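3.2 Household items in shared bins

Small items from the Giltengate homes were sorted by size alone, so toys and grooming items often ended up in the same bin. Long-handled items were the hardest to store. A brush laid flat takes up most of the floor, and its handle tends to rest on a side wall. Round items settled in the corners in 70 of the trials. Åberg's earlier sorting rules do not cover this case.

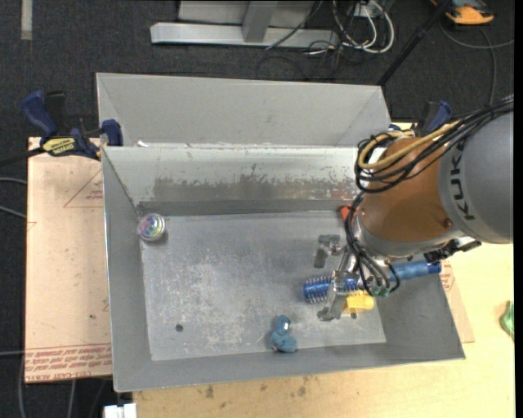

Figure 3. Mixed items in a metal bin, with a blue hairbrush resting on the right wall and a shiny ball in the far left corner.

Contact | Copyright Skemura | Back to top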